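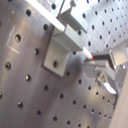
Posted by Tredier Workshop Supplies, 03/03/2023

Csonka 172 Perforated Bench Plate

The Csonka 172 is a flat metal plate with a regular grid of holes, made for holding small work steady on a bench. It suits model makers, clock repairers and anyone who builds jigs at home. The plate is supplied bare. Pegs, clamps and rubber feet are sold separately.

Fix it to a bench top with four screws, or stand it on the Storuvix foot set if you need to move it between rooms. The foot set raises the plate by 57 mm, enough to reach underneath with a spanner.

All pegs in the Storuvix range fit. The older Brutusari pegs have a thicker shank and do not. If you are replacing a Csonka 167, please note that the corner screw positions have changed and the old bench holes will not line up.

Wipe down with a dry cloth after use. Light oil can be used on the top face. Do not use wire wool, as it will mark the finish.

Peg set, short: pack of 12
Peg set, long: pack of 12
Edge clamp: sold singly
Foot set: pack of four

Price: £108 including VAT. Delivery is charged by weight and shown at the checkout. Plates can be returned unused within 30 days in the original carton. The long peg set is out of stock and is due back in July.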